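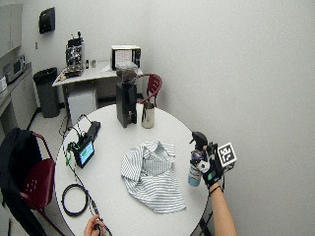
Figure 1. Table setup for the garment task. The right hand wears the sensor glove and holds a spray bottle; the striped shirt lies near the middle of the table.

3. Data Collection

3.1 Course setting and team

The recordings used in this paper were made as a one-semester student project in the robot learning course at Wominine. The project team had four members. Demyd Bondarchuk and Naima Mansour built the wrist mount and wrote the logging software, Chaimae Hamdy designed the task list, and Taha Fahmy handled calibration and the first pass of labeling. Ismail El-Sayed advised the project and reviewed the protocol before recording began in February.

The project had a narrow goal. The course already owned a two-finger arm that could pick up rigid objects from a table, but earlier student groups had little success with cloth. We wanted a set of human demonstrations in which one hand is tracked closely enough to train a policy for flattening and folding a shirt, and in which the table also holds objects that have nothing to do with the task. The resulting set is called Plamden in the rest of this paper.

3.2 Workspace

All sessions took place at a round white table in a small room with kitchen equipment along the walls. We kept the surroundings as they were, including the chairs and the side table with the espresso machine. A plain backdrop would have made segmentation easier, but the policy is meant to run in rooms that people use.

The garment is a white shirt with thin gray-blue vertical stripes. Stripes were chosen on purpose: they bend with the fabric and give the vision model a cue for local orientation where a solid white shirt would give almost none against a white tabletop. Each trial starts with the shirt crumpled. The demonstrator does not arrange the collar or the sleeves into a preferred starting pose.

A coffee grinder and a stainless steel milk pitcher stand near the far side of the table and serve as distractors. The grinder is tall and dark, with a clear hopper on top, and the pitcher has a dull metal surface. The two differ enough in height and finish to test whether the object detector confuses either of them with the tools. The spray bottle in Figure 1 is the only tool in the garment task. Its pale blue body is translucent, and depth readings on it were poor throughout the project.

3.3 Glove and marker tracking

Finger motion is recorded by a black sensor glove worn on the right hand. Printed black-and-white fiducial markers are mounted on top of the glove and give the position and orientation of the wrist. Finger joint angles come from the glove alone, and the two streams are joined in software using the host clock. The left hand is bare and is not tracked. This was a compromise. Two gloves would have doubled the cable load on the table, and the target arm has only one gripper.

The logging electronics and a small monitor sit on the left half of the table, on the side away from the tracked hand. The demonstrator can check the screen between trials without standing up. Cables run across the left side of the table, and a spare length is kept coiled near the edge. In pilot trials the cables were routed behind the demonstrator's shoulder, which pulled on the connectors whenever the arm was extended. Routing them on the tabletop adds clutter to the video but removed most of the dropouts.

Markers were lost mainly when the wrist turned the printed faces away from the camera, for example when the palm was rotated upward to pass a sleeve over the body of the shirt. Gaps shorter than eight frames were filled by interpolation. Trials with longer gaps were kept in the set but flagged, and they are not used for training in Section 4.

3.4 Procedure

The demonstrator is seated at the near edge of the table. Before each block of trials the gloved hand is opened and closed three times to set the joint limits, then held still over the table for the marker check. The demonstrator says "start" aloud, carries out the task, and says "stop". Both words are used later to trim the video. No time limit was set. Demonstrators were asked to work at their normal speed and to leave mistakes in - a dropped sleeve or a second grasp on the same edge is part of the data.

The left hand may be used freely, including to move a cable out of the way. We first planned to discard trials in which the left hand touched a cable, but this would have removed a large share of the early sessions and biased the set toward short tasks. Such contacts are labeled as non-task motion instead. The label is applied per frame, so the right hand's contact with the fabric in the same interval remains available.

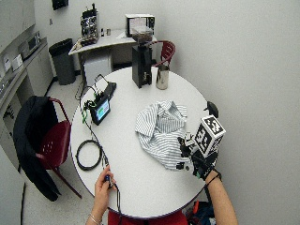

3.5 Labeling and resulting set

After trimming, the set contains 1,352 trials. Of these, 851 passed the marker check over their full length and form the training pool. Fahmy labeled each trial with four phases: reach, grasp, move, and release. Hamdy relabeled 100 trials without seeing the first labels, and disagreements were settled by the two of them in one meeting. Most concerned the border between reach and grasp, where the fingers touch the cloth before they close on it. We define grasp as beginning at first contact. A further 80 trials from the training pool were held back for validation and are the same in every experiment reported below.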